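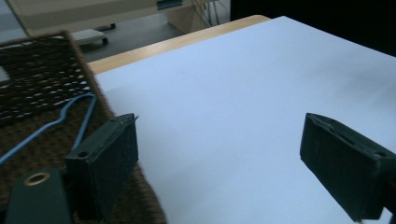
Planning software for IT teams gets sold with a lot of promises, and most of the mail I receive about it asks which package to buy. I usually answer that I don't know yet and neither do you. Before anyone signs up for a trial, cover a wooden table with a big sheet of white paper, as in the photo, and try to draw how work gets from a customer request to a release. If the people who do the work can't agree on the drawing, a subscription won't settle it for them.

Gisela Steinbach
Updated April 5, 2025

Do we need a planning tool at all?

Maybe. A team of five in one room can get by with a shared list and a weekly talk. Vendors will tell you that you'll "outgrow" this. Some teams do. I'd wait until you can name something that went wrong and would have gone right with the tool in place.

Our vendor says teams deliver faster after switching. Is that true?

Ask how they measured it. At Lambrakis I was shown a chart with a lovely upward line, and it counted closed tickets. People had started splitting each job into smaller tickets in January, the same month the tool arrived. I couldn't tell from the chart whether a single customer got anything sooner, and the person presenting it couldn't either.

Should we estimate in points or in hours?

I have seen both ignored equally well. Points are supposed to stop managers from treating estimates as deadlines. Then somebody works out that a point is half a day and you're back where you began. If your estimates never change a decision, stop making them for a month and see who complains.

How many columns should the board have?

Fewer than you've got. The Groronham office had 14 and two of them meant "waiting for review." Get rid of any column you can't explain to a new hire in one sentence.

What about Trasto?

It's fine. Search is slow once you pass 500 open items, but if you have that many open items, search is the smaller worry. The forecasting add-on I would leave alone. It gives you a date with no range, and I don't trust a date with no range.

Can we import our old backlog?

You can, and I wish you wouldn't. Etbridge carried over 1884 tickets, including requests for a product they no longer sold. Bring the ones somebody will start this quarter. Keep the rest in an export file with a dull name and see how often it gets opened.

Do we need a certified coach to set this up?

A coach can help when two departments won't talk to each other. For setting up a board, no. Be careful with any proposal where the first deliverable is an assessment and the assessment recommends more coaching. I sell consulting too, so apply the same suspicion to me.

How long should a trial run?

Long enough to include one bad week. Around 22 working days is my habit, with no better argument behind it than that it has caught most of the annoying things. Write down beforehand what would make you say no. Very few teams do this, and very few trials end in a no.

Home | Articles | FAQ | Workshops | Contact

Related
Status meetings and what they cost
Reading a burndown chart with one eyebrow up
When two departments share a backlog
Questions to ask before renewing a license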